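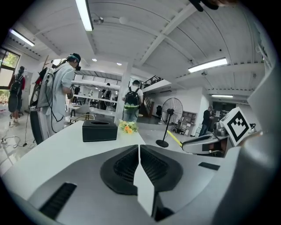 **The great hay fever season, continued**

May 24, 2020

Those of you on the Gredton side of the valley will have noticed that the grass pollen has arrived. Those of you on the Irier side have been noticing the birches since before Easter and may skip ahead to the part about antihistamines.

I have had hay fever for most of my life and have been given a great deal of advice about it, nearly all by people who don't have it. A spoonful of local honey every morning is the usual one. I did this faithfully for two years. I came to like honey a lot and sneezed exactly as before. Bees mostly bother with flowers, and the stuff that gets up your nose comes off grasses and trees that let the wind do their errands, so the honey was never going to have much of it in there anyway.

What has helped, in my house, is dull. I shower at night and not in the morning, so the day's pollen goes down the drain instead of into the pillow. Laundry dries indoors until the end of June, draped over every chair we own. The windows are open after rain and shut on dry, breezy afternoons, when of course everyone else in the family wants them open. My daughter Catia calls this "the regime." She also has perfect sinuses, so her vote has been noted.

Sunglasses are good. Wraparound ones are better, if you can live with looking like a retired cyclist. A dab of petroleum jelly around the nostrils sounds like something your grandmother made up and does seem to catch a bit before it goes in - just don't do it right before you meet anyone.

On the medicine side, I asked Thodoris Lazaridis at Karamanlidis Pharmacy what people get wrong. He had his answer ready. They wait. They buy the nasal spray on the worst day of the year, use it for 20 minutes, decide it's useless and put it in the bathroom cabinet with last year's. The steroid sprays need days to get going and then want to be used daily. He also asked me to tell you to aim the nozzle slightly outward, toward the ear, and not straight at the middle of your nose. I have been doing it wrong since college.

The older antihistamines will make you sleepy, so read the box before you drive. If you're on other tablets, have a word with the pharmacy first. And if you are wheezing or your chest is tight, skip the newsletter and call your doctor.

One seasonal note. Several readers have asked how to tell hay fever from the other thing we are all worried about this spring. Itchy eyes and a run of sneezes lean toward pollen, and a fever is not a part of hay fever, whatever the name says. If you can't tell, phone the doctor's office and let them decide. You will still get looks if you sneeze in the grocery line. I got one last week through a mask and two pairs of glasses.

Tips, complaints and defenses of honey can go to the usual address. I read them all, usually with one eye.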